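Girkcombe Gallery to show seventy years of the Haston printmakers

27 February 2024

Girkcombe Gallery is delighted to announce its main exhibition for the coming season, a generous and long-awaited look at the Haston Group, the loose circle of printmakers who worked in and near Folcombe from the early 1950s onwards. The show opens in May and brings together 72 prints, along with sketchbooks, letters, posters and a good many of the carved blocks from which the prints were made.

The group took its name from Haston Yard, a run of former rope sheds behind Folcombe harbour, where the first members shared a single press and, by all accounts, a single stove. They had no manifesto and kept few records, and people came and went as work and families allowed. What held them together was a liking for plain materials and for subjects close at hand: boats out of the water, allotments, wet slate roofs, the backs of shops. Their early linocuts were sold at the Folcombe summer fair for a few shillings each, and many of the works in this exhibition have hung in the same local kitchens and hallways ever since. 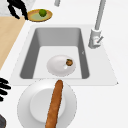
Visitors will be able to follow the group through its several changes of heart. The first room is given over to the black and white prints of the early years, cut boldly and sometimes rather roughly. Colour arrives in the second room, and with it the large screenprints of the 1960s, several of them more than a metre across and not seen in public for 30 years. The last room looks at the quieter work that followed the move out of the Yard, when a number of members turned to etching and to very small editions made for friends.

We are especially pleased to be showing the Costache Portfolio in full for the first time. This boxed set was begun as a joint project, with each member contributing a sheet on the theme of the tide, and was planned as an edition of 100. Only part of the edition was ever printed, and complete sets are scarce. The one on display has been lent by a family in Folcombe, to whom the gallery is most grateful, and its sheets will be hung in a single line along the long wall, in the order the artists intended.

Since the gallery moved to its present home in 2000, prints have always had a special place in its programme, and it has been a great pleasure to gather these works back together – some from just up the hill, others from much further away. A working press will be set up in the garden room, where visitors of all ages may ink a block and take a print home.

Admission to the exhibition is free. An illustrated catalogue will be on sale in the gallery shop. Press images, loan details and requests for an early viewing are available from the Girkcombe Gallery press office.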